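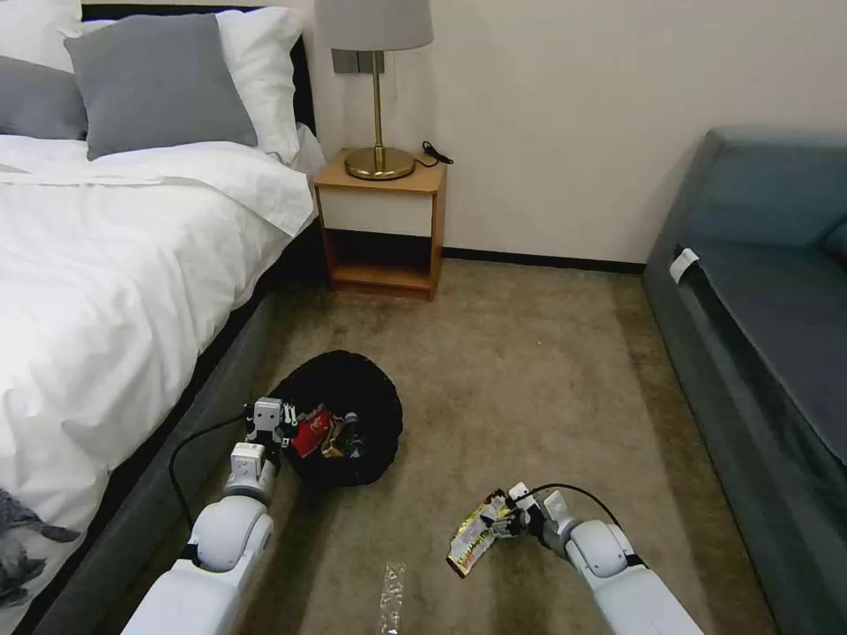 Bedroom litter is the household trash that collects in a sleeping room, as distinct from clutter, which consists of things the owner means to keep. It is made up mostly of light packaging such as snack wrappers, clear plastic film, drink bottles, tissues, receipts and clothing tags. The usual method of removal is to pick the pieces up by hand into an open bag set on the floor, and then to vacuum or sweep.

Sources

Most bedroom litter comes from eating and drinking in bed or on a sofa or chair kept in the room. Food packaging is opened within reach of the seat or mattress and dropped close by. A smaller share comes from the unpacking of new goods, which leaves film, ties and cardboard inserts. Bedrooms often have a small wastebasket or none at all, and many households empty it less often than the kitchen can.

Clear wrappers are among the pieces most often missed. They take on the color of the carpet beneath them and may be noticed only when light catches a fold. Printed wrappers in red, yellow or gold are easier to see on a plain floor.

Method

The bag is opened before any trash is touched, and its rim is folded or pressed outward so that it stays open by itself. A soft bag set down on carpet settles into a low bowl, and light items can be dropped in from above. Bottles are emptied and capped first. Where bottles are recycled they go into a separate bag, or are taken out of the first one at the end.

Work normally starts with the open floor, moves to the edges of the bed and sofa, and finishes with the nightstand and other raised surfaces. The space under the bed is checked with a flashlight. Crumbs and small specks are left for the vacuum cleaner. Film and foil should be lifted beforehand, as they can block the hose or wrap around the brush roll.

Full bags are tied and taken out of the room the same day. Wrappers with food residue attract ants and, in some regions, cockroaches and mice.

Bags

Black bags are common for this work. Sizes vary by country and maker. The Patcombe housekeeping manual, compiled by Amerley Sowah and Cosmin Rusu, recommends a bag of 40 liters for a single bedroom and a heavier one for shared rooms. Its revised edition, dated 01/09/2019, added a page on sorting bottles.

History

Before packaged snacks were widely sold, the waste of a bedroom was chiefly ash, candle ends, lint and paper. A servants' book kept at the Ilie house in 1797 lists the carrying down of bedroom ashes as a morning task, with the sweeping of carpets done separately. Mamta Kandpal's survey of rented rooms in Zendton found that wrappers and film made up over 72 percent of the pieces collected from bedroom floors, though much less by weight.

See also

Carpet cleaning
Household waste
Nightstand
Wastebasket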